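Where do you put clothes that are worn once but not ready for the wash?
Posted in Bedrooms and Closets

Wemska
I moved into a smaller place in July and the bedroom is the one room I still can't get under control. There is a single bed, a white wardrobe with plain doors, and a metal garment rack that I bought thinking it would solve everything. It hasn't. Anything I've worn for an hour or two - a jacket, a shirt I changed out of after lunch - ends up on the bed, usually right on top of the pillows. Then at bedtime it all gets moved to the floor, and in the morning back it goes on the bed, and so on until laundry day, when I wash the whole pile because I can't remember what was clean.

I don't want to put worn things back in the wardrobe next to the fresh ones. The rack has to stay on the side of the bed where the wardrobe is, and I worry about blocking the doors. A chair is out, before anyone suggests it, because I know exactly what I would do to a chair. How do the rest of you manage this in a small room?

Gikbridge
Hooks on the back of the door. Cheap, takes ten minutes. I have 7 and never need more.

Antoniuk
Oh, I lived with this problem for years, so please don't feel bad about the pile! What finally worked for me was deciding that the rack is only for worn-once clothes and nothing else. Before that I had coats on it, and a dress I was saving for a wedding, and of course there was never a free hanger when I needed one, so the shirt went on the bed. Now the only coats on it are ones I've already worn, everything that is properly clean lives in the wardrobe, and the rack gets whatever I take off in the evening.

The other half of it is making the bed a place where a stray shirt looks wrong. I keep mine very plain in the daytime, just a smooth gray sheet and two pillows stacked at the foot (the quilt gets folded away in the morning). If a bright jacket is lying across all that, it bothers me enough to hang it up. I know that sounds fussy, but it really does help, and it makes changing the sheet a much shorter job too. 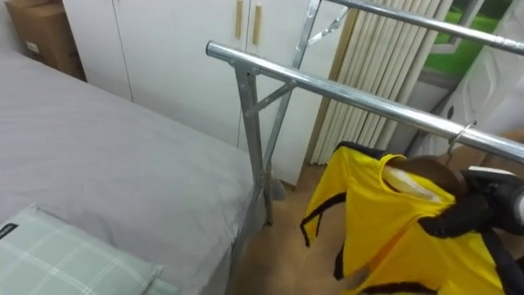
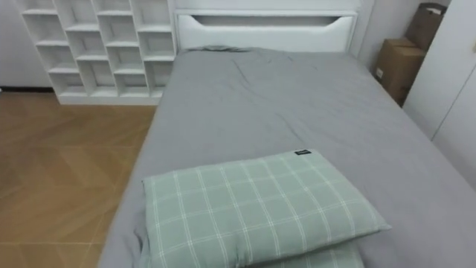

Gray sheet, green pillow on top.

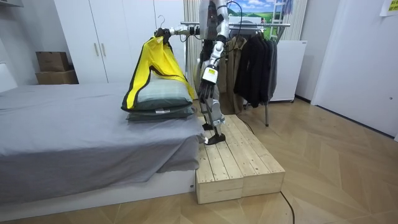 As for blocking the wardrobe, measure how far the doors swing before you settle on a spot, and leave yourself enough room to stand there with one door open. Mine was too close for the first month and I kept bumping the rail with the door, until I shifted it a little and the bumping stopped. If your floor is smooth you may find the rack creeps back toward the wardrobe over time, so give it a nudge when you sweep.

One more thing, about remembering what has been worn how often. I turn the hanger hook the other way around after the second wearing. When it comes time for a third, I see the backward hook and it goes in the wash instead. My sister thinks this is ridiculous and just smells everything, so you have options.

Andari
I agree with the hanger trick, though I'd skip it for sweaters, which stretch on a rack. I fold mine over the bottom rail if it's wide enough, or put them in a shallow basket under the bed. Let the clothes air for an hour before they go in the basket or they get musty.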